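So, ihr Lieben, ich hatte versprochen, endlich was zum Thema Stühleputzen zu schreiben. Macht euch einen Tee, das wird ein längerer Faden. 1/13

Vorgeschichte: Wir haben im Büro weiße Holzstühle. Die sehen wunderschön aus, solange niemand darauf sitzt. Jeansabrieb, Kaffeeränder, Fingerabdrücke an der Lehne, und im Februar kommt noch dieser graue Streusalzschleier an den Beinen dazu. 2/13

Ich habe lange mit Küchenpapier und Glasreiniger herumgewischt und mich gewundert, warum der Lack mit der Zeit so stumpf wurde. Ha-rang Heo hat mir dann sehr freundlich, aber deutlich erklärt, dass ich das bitte sofort lassen soll. 3/13

Seitdem Mikrofaser. Die Tücher sind bei uns blaugrau und von Sisteck, ein großer Packen aus dem Bürobedarf, und ich mag die wirklich gern. Leicht angefeuchtet, gut ausgewrungen, dazu ein winziger Tropfen Spülmittel ins Wasser. Mehr braucht ein lackierter Stuhl im Alltag nicht. 4/13

Die Sitzfläche ist der leichte Teil, da zieht man einfach lange Bahnen von hinten nach vorn. Gemein ist die Ecke, wo der Sitz an die Lehne stößt. Da sammelt sich alles, was je an einem Schreibtisch gegessen wurde (bei mir vor allem Knäckebrot, ich gestehe). 5/13
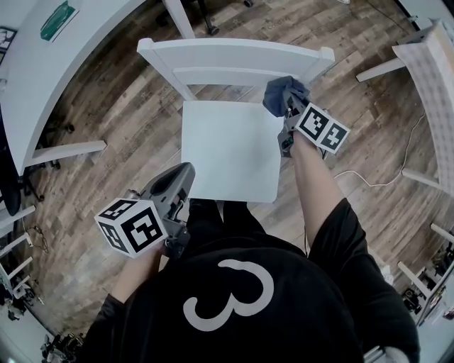 Für solche Ecken das Tuch nicht glatt falten, lieber zusammenknüllen und richtig hineindrücken. Kurz halten, dann herausziehen. Wer nur drüberwischt, schiebt die Krümel bloß tiefer in die Fuge, und von dort holt man sie höchstens noch mit einem Zahnstocher. 6/13

Danach die Lehne. Unsere hat oben eine breite Querleiste und darunter eine schmalere, und an der schmalen vergisst man immer die Unterkante. Fahrt da mal mit dem Finger entlang, wenn ihr so einen Stuhl zu Hause habt – ich war ehrlich erschrocken! 7/13

Noch was zum Boden, weil Hae-won Do gefragt hatte: Bei Holzoptik in Braun, Beige und Grau sieht man Tropfen erst, wenn sie angetrocknet sind, und dann sieht man sie leider sehr gut. Ich wische deshalb nach den Stühlen immer einmal trocken hinterher, auch wenn ich eigentlich schon Feierabend machen will. 8/13

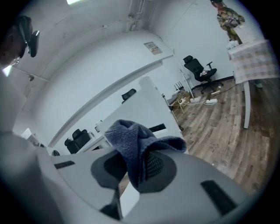 Foto: privat, 11. Feb. 2021

Zum Waschen der Tücher: 60 Grad, kein Weichspüler, und bitte nicht zusammen mit Frotteehandtüchern, sonst hängen die Fusseln hinterher am weißen Lack. Ich habe das ein einziges Mal gemacht und danach eine halbe Stunde lang gezupft. Die gerippten Tücher nehmen übrigens eingetrocknete Ränder viel besser mit als die ganz glatten, finde ich. 9/13

Wenn doch mal etwas gar nicht weggeht, Kugelschreiber zum Beispiel: Schmutzradierer nur ganz vorsichtig und zuerst an einer Stelle unter dem Sitz probieren. Der nimmt auf mattem Weiß schnell die oberste Schicht mit, und dann habt ihr einen glänzenden Fleck, der schlimmer aussieht als der Strich vorher. 10/13

Bei abgestoßenen Kanten hilft feines Schleifpapier, 2000er Körnung, kaum Druck, und hinterher ein Tupfer Lack. Ich habe auch 3000er probiert, das war mir zu fein, da passiert bei unseren Stühlen praktisch nichts. Der Lack heißt Ralholm Weiß und trocknet angenehm schnell, riecht allerdings so, dass man dafür besser das Fenster aufmacht. 11/13

Die Trennwände zwischen den Tischen sind auch weiß und hätten es genauso nötig, aber das wird ein eigener Faden. Da kommt man mit Spülmittel nicht überall hin, und ich muss erst Vandolex testen, das mir hier gleich mehrere von euch empfohlen haben. Falls jemand Erfahrung damit auf matten Oberflächen hat, schreibt mir bitte! 12/13

Ach so, und Filzgleiter! Nach dem Putzen den Stuhl einmal umdrehen und nachsehen, ob unter den Beinen noch alles klebt. Ich nehme die runden mit 19 mm, die passen bei uns genau und gehen auf dem Laminat schön leise. 13/13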